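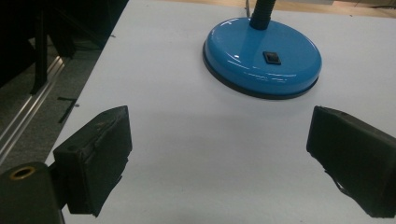

Blue desk lamp, switch on the base.

Ticket 2103
Site: Lornbridge stock room
Category: Hardware / scanners
Priority: Medium (reporter chose "Catastrophic", category does not exist, typed it in the notes)
Reported by: Veikko Harju
Assigned to: Beat Ammann
Status: Closed, with grumbling

Original report (Veikko)
The handheld scanner has stopped scanning. It beeps, which I gather is its way of saying it has scanned, but nothing turns up in Ratetti. Or it doesn't beep and something does turn up. This morning I booked in a carton of hinges and the system congratulated me on receiving hinges twice. I have turned it off and on. I have also turned the computer off and on, and the lights, for completeness.

Beat, 9.15 am
Thanks Veikko. Two faults in one ticket by the sound of it: double entries, and beeps with no entry. Can you tell me which base station it's paired to, and whether the other scanner does the same thing?

Veikko, 9.40 am
The other scanner is in a drawer with a sticky note on it that says NO. I don't know who wrote it or what question they were answering. Base station is the Stimard one beside the monitor. Green light.

Beat, 10.05 am
Logged in remotely. The base station is paired to both scanners, including the one in the drawer. The drawer one has been reconnecting all morning, and whenever it does, the base resends the last code in its buffer. That's your second lot of hinges. I've unpaired it. Please take the battery out of it too, and leave the note on.

Veikko, 10.30 am
Battery out. Doubles have stopped. Still getting the beep with nothing after it. It only does it on the lower shelves, so I've been carrying boxes up to chest height to scan them like a man presenting a trophy.

Beat, 11.20 am
Went through the Ratetti import log. It holds 568 rejected scans going back to June, so your lower shelves have been lying to you for a while. Every one is a partial code: the first few digits arrive, then a return. Ratetti bins anything short without telling a soul, a behaviour its manual describes as "tidy". I've changed the setting so it puts up a red box. You will come to hate the red box.

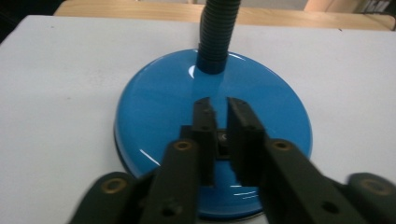
The partial reads come down to the labels and how the scanner was set up to cope with them. When Eskola did the shelf relabelling they put gloss laminate over everything below waist height, on the theory that this is where trolleys hit. Point a scanner square at gloss and it gets its own light straight back. Look at the base of the blue lamp – there's a bright white glare on it near the collar where the neck goes in, and a paler sheen over the upper half. Now picture trying to read a barcode through that. The scanner copes by guessing, and somebody had set the minimum code length to "any", so it was allowed to guess short and beep about it.

Steps for Veikko, in this order please:
1. Scan the "Enter setup" code on page 4 of the Stimard quick guide.
2. Scan "Fixed length", then scan one good label from a top shelf.
3. Scan "Save and exit". You should hear a falling tone.
4. Hold the scanner at a slant to the lower labels, not square on.
5. Try 10 labels from the bottom shelf and tell me what happens.

Veikko, 1.50 pm
Page 4 of my guide is in Portuguese. Did it anyway. At step 3 I got a rising tone, and the scanner now shows the display in Portuguese as well.

Beat, 2.05 pm
You scanned the language code, it's right beside the one you want. Cover the rest of the page with your hand and go again.

Veikko, 2.35 pm
Falling tone. English restored. All 10 went through on the slant. Square on, two failed, but it gave a low buzz and kept its mouth shut, and Ratetti got nothing. I'd call that an improvement in its manners.

Beat, 2.50 pm
Good. I've also changed the idle timeout to 60 seconds so it stops nodding off between cartons. Matt labels are on order for the lower shelves. I can't re-import the old rejects as the codes are incomplete, so those shelves need a recount. Sending you the list by bin.

Veikko, 3.10 pm
I've seen the list. Can I reopen the ticket as Catastrophic?

Beat, 3.12 pm
No. Recount is its own ticket, due Tuesday. Closing this one.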